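Mosville lab backlog cut but well owners still waiting

Households on private wells in Mosville are still waiting up to 35 days for water test results, the district council has admitted, despite a promise in the spring that nobody would wait longer than two weeks.

Figures put before councillors last night show 1,874 samples were sent in from homes and farms off the mains this year. Of those 507 were late coming back. Most of the late ones came from the Stismont side, where the old boreholes are and where a run of wet weather in October had people worried about run-off from the fields.

Miroslava Zakharchenko, who chairs the Stismont Well Users group, told the meeting residents had been buying bottled water for weeks on end with no word from anyone.

"I rang in the morning, I rang in the afternoon. I was told it was in the queue. What queue? I have a baby grandson in the house and I need to know if I can fill a kettle," she said.

Council officers blamed a change of contractor over the summer. The old contract with Stiditz ran out before the new one was signed – there was a gap of nearly a month, and samples taken in that time had to be thrown away and taken again. Residents were not charged for the second visit but some had to take another morning off work.

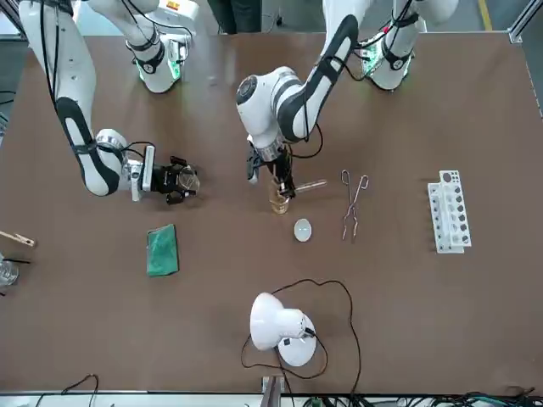
Lytvynenko, the firm which now has the contract, says it has caught up with the worst of it and 372 overdue results went out in the post last month. Part of the hold-up is the test itself. Bacteria from a water sample have to be left to grow before anything can be counted, and a clear round glass dish like the one held up over the brown tabletop can't be hurried along, however many phone calls come in. Add a repeat test where the first looks doubtful and a week has gone, the firm said.

That did not go down well in the public seats. One farmer from the Stismont road said he understood a week, he did not understand five. Another wanted to know why results still go by post when every other letter from the council comes by email. Officers said they would look at it.

There was also a row over cost. The fee for a basic test is due to go up in the new year and several councillors said it was cheek to ask for more money while people were waiting this long. A move to freeze the fee was put to the vote and passed, though it will have to go back to the full council before it means anyting.

For now the advice is the same as it was. Anyone on a private well who has not had a result should boil water for drinking, brushing teeth and making up baby feeds. Anyone who notices a change in colour or smell should ring the council's environmental health desk, not the lab. The desk is open until 4.30pm.

Ms Zakharchenko said afterwards her group would be keeping it's own list of dates from now on. They meet again next month in the Stismont chapel hall, 7pm, all well owners welcome.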